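The Last Chore Standing
Machines can write your wedding toast and beat you at chess. Can one of them please deal with the towels?

By Kelly Mellor

I own 544 items of washable cloth. I know this because I spent a Monday in November counting them, socks included, before driving out to see the people who say they'll soon take the whole business off my hands. I wanted to arrive with a grievance.

Drinholm has its workshop between a tile showroom and a place that repairs boat seats. The company is trying to teach a pair of arms to do laundry - the dull half of laundry, the half that starts when the dryer buzzes and you pretend you didn't hear it. Washing was solved generations ago by a box with a motor in it. What we still do by hand is the taking out, the sorting out, the folding and the putting away, and we do it badly, in front of the television.

"People come in expecting a butler," says Mwende Urio, who runs the folding work. "Then they watch for ten minutes and ask where the bathroom is."

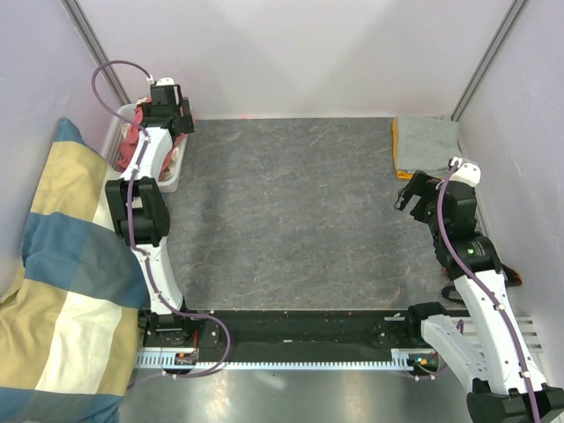 The left arm goes to the basket. A folded towel sits in the far right corner.

I lasted longer than ten minutes, mostly out of stubbornness. There is something hypnotic about watching a machine consider a basket of wash. You root for it. You lean. At one point I found I was holding my own hands out in front of me, like a parent at the bottom of a slide.

The trouble with cloth, as Urio tells it, is that it has no shape of its own to speak of. A coffee mug is the same mug whichever way you turn it. A T-shirt is a new object every time it lands. Factories have been quietly arranging their lives around this for decades, which explains why a car door gets put on by a robot and the hem of your pants still goes past a person at a sewing machine.

Unai Arroyo managed one of those factories before he joined Drinholm, a hotel linen plant called Munteanu where everything ran by machine except the feeding of the machines. "We had an ironer the size of a bus," he says. "It could do 200 pillowcases in the time it takes to eat a sandwich. And at the front of it, two people, picking up corners."

Corners are the whole game, apparently. Find two of them and you have a fold. Find one and you have a rag on a stick. Arroyo talks about corners the way some men talk about trout.

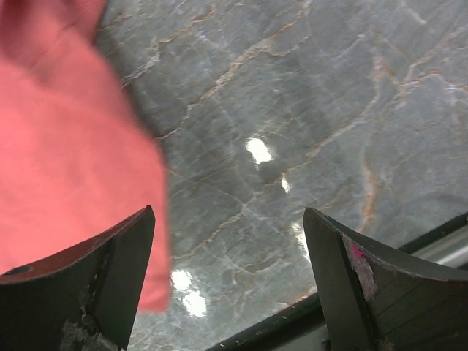
Fingers open, pink cloth to the left: a gripper's view of the job.

Seen from the wrist, the job looks a good deal harder than it does from a folding chair with a cup of coffee. I asked Urio how often a towel comes out well enough to put on a shelf. On a good day, she said, 80 percent. I asked about a bad day and she offered me a cookie.

I should say that 80 percent beats my household by a wide margin. It also beats my nephew, who is nineteen and can be had for the price of a pizza. But he can do the stairs, and he knows which sweater is mine. The arms at Drinholm know neither, and they are bolted to a rail.

Not everyone in the trade thinks arms are the way to go. Raghda Haddad of Prunance, which makes sorting equipment for commercial laundries, would sooner change the chore than copy the person doing it. Dishwashers, she points out, don't have hands. "If we'd insisted on a robot that stood at the sink with a sponge, we'd all still be waiting." Her firm's answer to the sock is a chute.

It's a fair point, and I put it to Urio, who sighed as if she'd heard it at parties. A chute is fine for socks, she said. Then you have a chute in your bedroom, and you still need someone to make the bed.
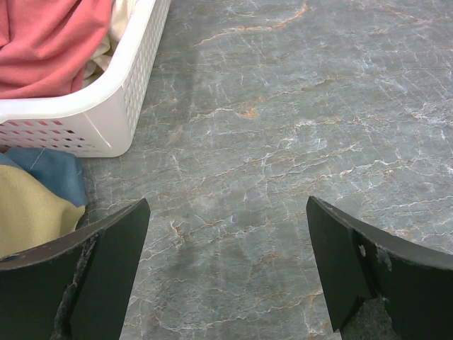 So when can I have one?

Cayetano Bustamante, who sells appliances and has been burned before, keeps a shelf at the back of his store for products that were going to change everything. There's a shirt-folding cabinet on it from a company called Baltorden. It folded shirts very nicely, he says, provided you clipped each one to the front first, by hand, flat and facing the right way. He sold 2. One came back.

He would stock a laundry robot tomorrow if it met his test, and his test is his own hamper. "Not a clean towel on a clean table. My hamper. There's a belt in there. There's a sock inside another sock."

Urio has no quarrel with that. Ask her for a date and she'll talk first about hotels, then nursing homes, where the towels come in one size and somebody is already paid to fold them. Homes come after. She wouldn't name a year, and I liked her better for it.

For now the machines seem headed for jobs that are boring in a consistent way. Mine are boring in a different way every week. I drove home past the boat seats, took a load out of the dryer and folded three towels with what I felt was unusual skill. The rest is on the chair.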